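How to Clean and Reseat a Domed-Lid Bread Box

A plastic bread box with a domed lid needs a proper wash every two weeks in summer and about once a month the rest of the year. Crumbs work their way into the rim where the lid meets the base, and that is where mold usually starts. The job takes one sink of warm water and a clear spot on the table.

These steps were written for the two-part style, with a rectangular base and a tall rounded lid that lifts off. They will also work for a cake keeper of the same shape. If your box has a roll-top door on a track, see the Grameck roll-top page instead.

What you need

Dish soap
A soft sponge (no scouring side)
An old soft toothbrush
White vinegar
Two dish towels
A clean cloth big enough to cover your work area

Before you start

Take out the bread and put it in a bag. Throw away any loose heels or torn bags. If anything in the box was moldy, throw out all the bread that was stored with it.

Spread the cloth over the table. Glossy plastic scratches easily, and a few grains of sugar or salt on a bare tabletop are enough to leave marks. Shake the cloth outside first if it came off the kitchen table.

Set the box in the middle of the cloth with the front facing you, lid on. Look at the rim all the way around and check that the lid is sitting level. If it already rocks or has a gap before cleaning, make a note of where. You will want to compare it at the end.

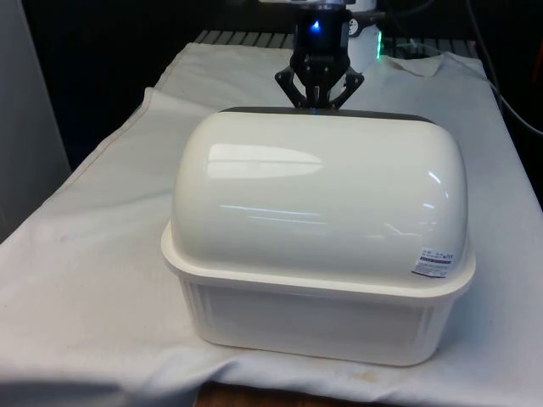 Step 1: Take the lid off

Hold the base down with one hand and lift the lid straight up with the other. Do not pry at one corner. If the lid is stuck, it is probably held by dried jam or honey along the rim. Lay a warm, wet towel along the rim for a few minutes and try again.

Turn the lid upside down on the cloth so the shiny side is protected. Hold it steady, as a rounded lid will roll.

Step 2: Dump the crumbs

Carry the base to the trash and tip it out. Tap the bottom with your palm. Brush the corners with the dry toothbrush before any water goes in. Wet crumbs turn to paste and take longer to get out.

Step 3: Wash the base

Use warm water and a small squirt of dish soap. Water from the hot tap is fine, but do not pour boiling water from a kettle into the box. Thin plastic can warp, and a warped base will never sit right with its lid again.

Wash the inside first. On the outside, run the toothbrush along any ribs or recessed panels, where flour dust and fingerprints collect. Rinse well.

Step 4: Wash the lid

Use the sponge with very little pressure and follow the long direction of the lid. Skip powdered cleansers and melamine sponges, which leave a dull patch on a glossy finish.

If there is a paper label on the lid that you want to keep, wipe around it with a damp towel and do not soak it. If you want it gone, put a little cooking oil on it, wait half an hour, and rub it off with your thumb. Wash the spot again with soap.

Step 5: Treat odors and mold spots

Mix equal parts white vinegar and water. Wipe the inside of both parts, including the rim, and leave it for ten minutes. Rinse and smell the box. Repeat if it is still musty. Do not mix vinegar with bleach.

Step 6: Dry everything

Dry both parts with a clean towel, then leave them open to the air for at least two hours. Stand the base on its side so water can run out of the corners. A box that is closed damp will grow mold faster than one that was never washed.

Step 7: Put the lid back

Lower the lid straight down onto the base. Press lightly at each end and run a finger around the rim. If one side sits high, lift the lid, turn it end for end if the shape allows, and try again. Check for a crumb on the ledge before you decide the plastic is warped.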